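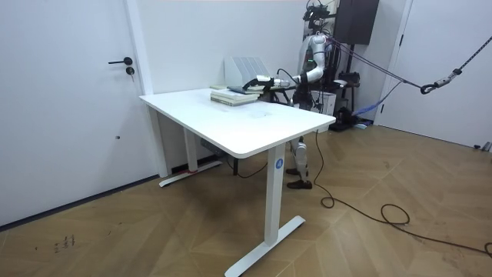
White standing desk with the books and the magazine file on top

From: Hongmei Zhong
To: goltside-rooms
Date: 2025-01-01
Subject: Re: clearing the white desk

Tianyou Yan wrote:
> Can the books stay on the desk? Shelf 3 is full.

Yes, for now -- pale ones in a flat pile, please. The slotted file stays against the wall. The black booklet goes in it, along with the printed sheet that has the QR code. Gray foam goes back in the Ulska box.

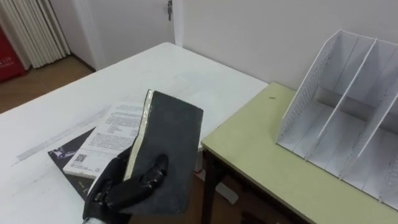

Still to do

Wipe the scuffs off the white tabletop.
Move the spare books to room 182.

Hongmei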